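Donati Kitchen Hand
Mobile gripper unit for staff kitchens, break rooms and serving areas

Sold by Brultano Workplace Supply, Dritville
Item status: in stock at Dritville, to order at Brurkbridge
Weight: 166 pounds with battery
Run time: 3 hours between charges
Gripper: two fingers, parallel
Warranty: 24 months, parts only

Our view

We sell this machine and we think most of the people who ask about it should wait. The brochure says it "frees your team for higher-value work." We have yet to visit a break room where that work was spelled out, and the people who used to put the cups away would like to know what it is before the crate arrives.

What the Kitchen Hand does is open and close drawers and cabinet doors, carry light items from counter to cabinet, and go back to its charger. It does these things slowly. A person who knows the kitchen will beat it every time, and will also notice that the milk is off.

Where it earns its keep is on late shifts, when the kitchen is used hard and there is no one on the schedule to reset it. If your kitchen is quiet by five, buy a second dish rack.

Setting up

Each kitchen is built as a computer model first, and the drawer and door routines are run there before the unit is delivered. Ask to sit in on this. Bring whoever uses the room most, and let them say which drawers stick and which one has the knives in it. A model won't know either of those things.
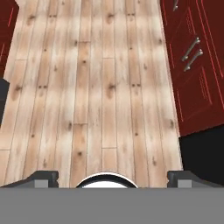 Simulated view over the gripper: plank floor, red cabinets, bar handles.

Bar handles are the easy case. Round knobs are slower, and push-to-open fronts are not supported at all. The salesman's answer on push-to-open has been "next version" for 2 versions now. Check your kitchen before you sign anything, and check the aisle width too – the unit needs room to back away from an open drawer.

What changes for your people

Plan on somebody's job getting longer before it gets shorter. Items left in odd places have to be moved by hand. Drawers that are overfilled will stop the routine, and the unit will sit there with its light on until a person comes. In the kitchens we service, that person is whoever happens to be nearest, and it is almost never written into their duties. Write it in. Pay for it if it takes real time.

We also ask buyers not to cut kitchen hours in the first season. Run the unit next to your current staff, keep a log of stops, and read the log with them. If the stops don't drop, send it back. Brultano takes returns through the end of the trial, less freight.

Not included

Floor mats, cabinet repairs, replacement handles, weekend callouts. Saturday service can be added at the Dritville branch only.

Spare parts

Finger pads (pair)
Battery pack
Charging dock
Wheel set

Pads are a wear item. Order a spare pair with the unit – the Brurkbridge counter does not stock them.

Call either branch for a quote. Have your cabinet and handle types written down when you call.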